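Nornis Kitchen Notes
Saturday, August 24, 2024

Plates and lidded containers: what to keep, what to retire, how to store the rest

The shared kitchen at Prargate went through its small tableware this month. The last full sort was in May of last year, and the shelves had drifted a long way from the plan taped inside the cupboard door. The count came to 120 pieces, of which 36 were lidded containers and 11 were lids with no matching body. The orphan lids have been removed. If you are missing one, check the crate under the sink before the end of the month.

Most of the questions we received concerned two items: small round plates and rounded rectangular food containers. The notes that follow cover both.

Small plates

A small plate with a raised rim holds a slice of toast, a cut apple or a portion of crackers without anything sliding off. The rim also matters for stacking. Plates with the same rim profile nest closely and the stack stays vertical. Plates with different profiles sit on each other's edges and lean, and a leaning stack is usually what goes over when someone reaches past it. Sort by profile first and by color second, even if the shelf looks less tidy that way.

A glossy finish shows surface wear early. Tilt the plate toward a window and look across it. Fine straight scratches come from cutlery and are acceptable. A cloudy patch in the center that remains after washing usually means abrasive pads, and a plate in that condition will hold stains from tomato and turmeric. Retire it to plant-pot duty. Chips on the rim are grounds for removal regardless of size.

Plain light-colored plates are easier to inspect than patterned ones. Residue at the base of the inner wall, where the flat part turns up toward the rim, is the most common fault found on supposedly clean plates. Run a thumb around that curve before putting the plate away. If it drags, wash it again.

Lidded containers

Check the fit with the container empty and at room temperature. Set the lid on, press the corners in diagonal order, then press the middle of each side. A lid that lifts at one corner after this has warped, and no amount of pressing will fix it. Warped lids are most often the result of the lower rack of the dishwasher. Use the top rack or wash by hand.

Raised borders on lids collect water on the inside. Stand lids on edge to dry. Storing a closed container that still has moisture under the border produces the stale smell that several people have reported, and it returns within a day if the container is only rinsed. Wash both parts, dry them separately and store them with the lid resting loosely on top, not pressed down.

Rounded corners clean well but waste shelf space. On the Prargate shelves, containers placed with their long sides together fit better than containers placed end to end. Keep the lids with the bodies. The separate lid drawer was tried at Vundport and dropped.

Work surface

Sorting goes faster on a plain, matte, mid-tone surface. White plates disappear on a white counter, and a shiny counter throws reflections that hide scratches. Gray or taupe is suitable for pale pieces. Set out a plate and a container at a time, inspect both, and move them off before bringing the next pair. Spreading everything out at once looks efficient - it mostly leads to the same piece being checked twice.

Results and next steps

After removals, 91 pieces went back on the shelves. The middle shelf is now for plates only, with containers below. Please do not start a second stack behind the first, where it can't be seen or reached.

The Nyamweya kitchen will be sorted on the same plan. Bring your own pieces home before then or label them on the underside, away from the food surface. Masking tape is fine for a week or so but leaves glue behind if it goes through a hot wash.
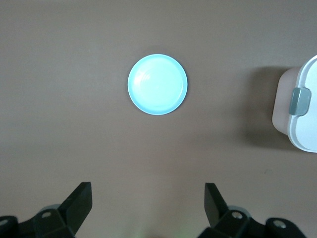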